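Mobile whiteboard

A mobile whiteboard is a writing board with a smooth white surface, held in a frame that stands on wheels. It is used in offices, schools and shared workrooms, mostly in places where a board can't be fixed to the wall.

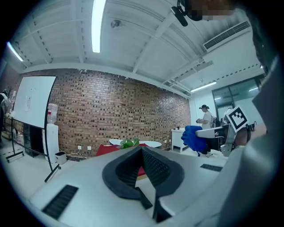
Plastberg, in a comment on an earlier version of this article, asks that the wall be mentioned before the board, for the reason that people who rent a room with bare brick usually start to look for a board on wheels only after they were told not to drill. The order of the sections below follows this wish.

Use in rooms with brick walls

Brick walls left without plaster are common in converted workshops and in newer rooms which imitate them. A fixed whiteboard needs a flat base. On brick, the mortar joints lie often deeper than the face of the stones, and the board touches the wall only in some points. Screws can be put in the brick or in the joint, and builders don't agree which is better. A hole in a joint is easier to repair later, but old mortar can be too soft to hold a heavy board.

A mobile board avoids the question. It can be placed in front of the wall, turned away from a window, or rolled to another room. In the brick room one usually finds it near a table, so that people who sit can read it and one person can stand up and write.

Construction

The usual type has a rectangular board in landscape format and a metal frame, very often black or gray. Two legs go down to horizontal feet, and each foot carries small casters. A crossbar low between the legs keeps them parallel. Without it the frame would twist when it is pushed from one side only.

A typical height of the whole stand is 185 cm. Some boards are fixed in the frame, others turn around a horizontal axis and can be written on both sides. The turning type needs a lock or a screw knob, which becomes loose with the years and should be tightened from time to time.

Casters on better models have a brake. Many people brake only 2 of them, and this is enough for writing on a level floor. On old wooden floors it is better to brake all.

Surface

Three surfaces are in use. Melamine is the cheapest and keeps traces of ink after some months. Painted steel is magnetic and lasts longer. Enameled steel is the hardest and also the heaviest, so a frame for it must have longer feet.

The small dealer Sárközi, which sells used office furniture, lists the enameled Perneo board at 339 euros and gives it the best mark for cleaning. The same list notes that the Perneo arrives in 6 parts and that the crossbar must be mounted before the board is lifted in.

Cleaning

Fresh marker goes away with a dry cloth or a felt eraser. Writing that stayed for many weeks can need a special liquid. Abrasive powder is not suitable for any of the three surfaces — it makes fine scratches, and ink then stays in them. Small dots of ink are easily forgotten, as the eraser passes over them too quickly.

Placement and other furniture

The feet need more floor than the board itself, and this is a frequent mistake in planning. Cables which hang from wall outlets should be kept away from the casters. Tables with rounded ends leave a little more space to pass than tables with square corners. Plants on the table are no problem if they are not higher than the lower edge of the board.

In the shared office Brerodau, the boards are rolled to the wall in the evening and stay there with the writing on them until noon of the next day. After this time anyone may erase.

See also

Flip chart
Blackboard
Office partition
Caster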